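Search this site
Search
Go

Three-Sided Towers for "The Arain House"
Project report, Scenic Tech 2, Sandlow College

What the project was

Build turning towers for the spring one-act. Show has three places: kitchen, train platform, the aunt's attic. No fly space in the Prumitz room, no wings to speak of on stage left, so nothing big can roll off. Director wanted changes in view of the audience, with lights low but not out. My part was the towers, their paint, and the wiring for the lamp on the platform side. Somebody else did costumes and furniture, not covered in this report.

Old idea, the Greeks supposedly had it. Three flats joined in a triangle, casters underneath, each face painted for a different place. Turn them all and you have a new set.
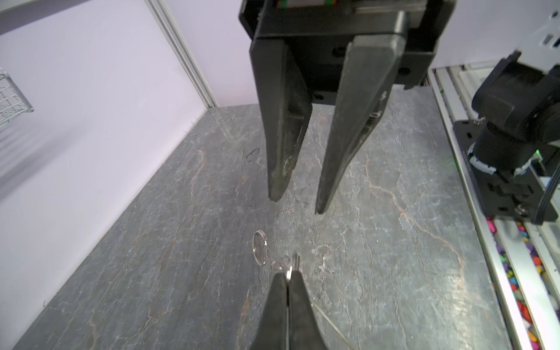
I drew it first with four towers. Budget said no. Went down to three, then moved the spacing so gaps between them read as doorways in the kitchen and as open air on the platform. This worked better than the four would have, I think. The attic was always going to be the weak one becuase the slope of the roof has to cross the gaps and it just doesn't.

Build

Frames are 1x3 pine, faces are muslin. Height 105 inches, limited by the door to the shop, not by anything artistic. Should have measured the door before drawing. Lost most of a weekend on that.

Casters: swivel, three per tower. First set were Furkel ones from the shop bin, hard rubber, and they squealed. Tried oil. Still squealed. Switched to softer wheels and that took the last $100 in the line. No money left for a spare set, so I kept the Furkels in a bucket in case.

Each tower has a handle recessed on the inside edge, plus a foot brake. The brake is a wood wedge on a hinge. Crude. It held through every rehearsal except the one on Tuesday, when the downstage tower drifted during the letter speech and the actor leaned on it and kept going.

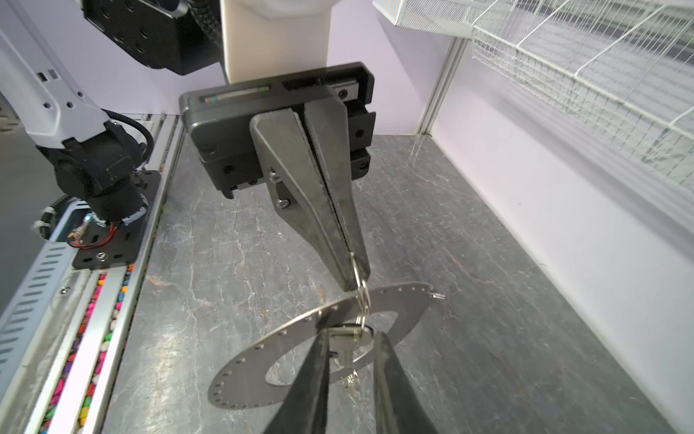
Paint

Base coats rolled, detail by brush. Kitchen is a warm yellow with a stencil border. The stencil was cut from file folders and went soft after one tower, so cut a second in plastic. Platform is gray brick, done with a sponge cut to size. From the back row it looks good. From the front row you can see I got bored on the upper third.

Attic: brown wash over tan, dark lines for boards. Too dark under blue light. Lighting was already set by the time we saw this, so I dry brushed a lighter color on the board edges between two run-throughs and it came up some.

Lesson on muslin, size it before painting. I know, it was in the handout. One face sagged and I had to spray the back with water and let it pull tight over night.

Changes

A change is three people, one per tower, dressed as porters. They wear soft shoes. Turn is always clockwise seen from above, so the order is kitchen, platform, attic, kitchen. The script goes back to the kitchen from the platform once, and there they have to go through the attic face to get there. We talked about letting them turn the other way for that one and decided it was asking for trouble.

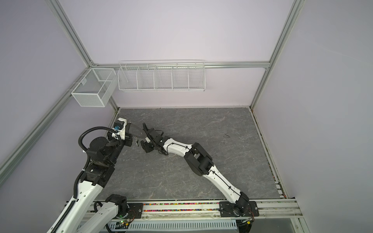

First timed change was very slow. Fixed it with glow tape and by having the porters count on the train whistle instead of watching each other. Marks on the floor are small L's, one color per tower. Director also cut a page of dialogue between the kitchen and the platform, which took away cover music but made the change feel like part of the story. Audience of 211 over the 2 nights and the comment cards mention the turning more than the acting, sorry to the cast.

The lamp
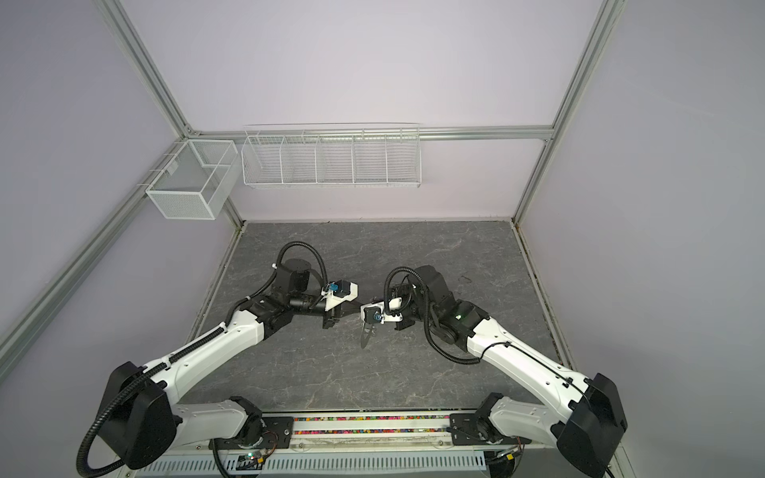

Worst part of the whole project was the platform lamp. It's a real fixture on a bracket, so a cable has to get from the floor to a thing that rotates. I ran it tight up the inside of the frame, neat, clipped every foot, and it yanked out of the plug on the first full turn. Should have left slack at the part that moves. The black conduit on the left robot arm does that, it stands up in a high loop over the wrist, and lower down it bows out from the side of the shoulder. Second version copied the idea: one fat loop at the bottom of the tower, clipped above and below, nothing clipped in the loop itself. Towers only go part way around before being walked back at intermission so the cable never winds up.

If doing it again

Battery lamp. Probably skip the cable completely.

Lighter faces, maybe foam board on the attic side. The towers were heavy for the smaller porter.

Better brake. Look at the drop-pin kind, into a hole in the deck, if the Prumitz people will allow holes (they said no this time, ask earlier).

Paint samples under the real lights before doing all three. Drawings and cut list are in the shop binder, second tab, the first tab is the old four tower version so dont build from that.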